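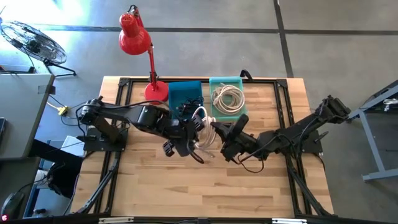
Jornow bench documentation

4. Comparing grippers on the two-arm bench

4.1 Scope

This section covers the cable handling comparison between the Navoveo and Kettani parallel grippers. It assumes that both arms have been mounted and homed as set out in section 3, and that the Atanby controller is running. The test piece is a loose coil of cable, moved from one bin to the other with a handover between the grippers.

4.2 Before you start

1. Check that the bolts on both mounting plates are tight and that neither plate moves when the arm is pushed by hand.
2. Set the two bins side by side near the far edge of the tabletop. Both rims must be within reach of both grippers.
3. Run the arm cables along the links with enough slack for full wrist rotation. A hanging loop is acceptable if it clears the tabletop at the lowest working height.
4. Position the desk lamp at the back left, outside the reach of the left arm. Turn the shade away from the bins to prevent glare in the wrist camera.
5. Clear the middle of the table of everything except the test cable.

CAUTION: Press the stop button before reaching between the arms. A paused program holds the motors under power and may resume without warning.

4.3 Handover test

1. Fit the same model of gripper to both arms. Select the matching profile in the controller.
2. Set the closing force to level 15 and the approach speed to 300 mm per minute.
3. Place the coil in the starting bin and run HANDOVER 1.
4. Let the first gripper lift the coil to the middle of the table and stop.
5. Check that the loops hang free of the fingers of the second gripper. If a strand lies across them, abort and begin again from step 3.
6. Confirm the handover. The second gripper closes before the first one opens.
7. Record the result as complete, partial (one or more strands dropped) or failed.
8. Repeat for 19 runs, then change both grippers and start again from step 1.

NOTE: Thin cable tends to slide towards the finger root. Record this separately – it does not count as a failed run.

NOTE: Approach speeds of up to 800 mm per minute are allowed once a full set has been finished at the lower speed. Do not mix speeds within a set.

4.4 After the test

Return both arms to the rest position before switching off the controller. Wipe the finger pads with a dry cloth and look for cuts. Replace worn pads in pairs, then repeat the force calibration in section 3.6.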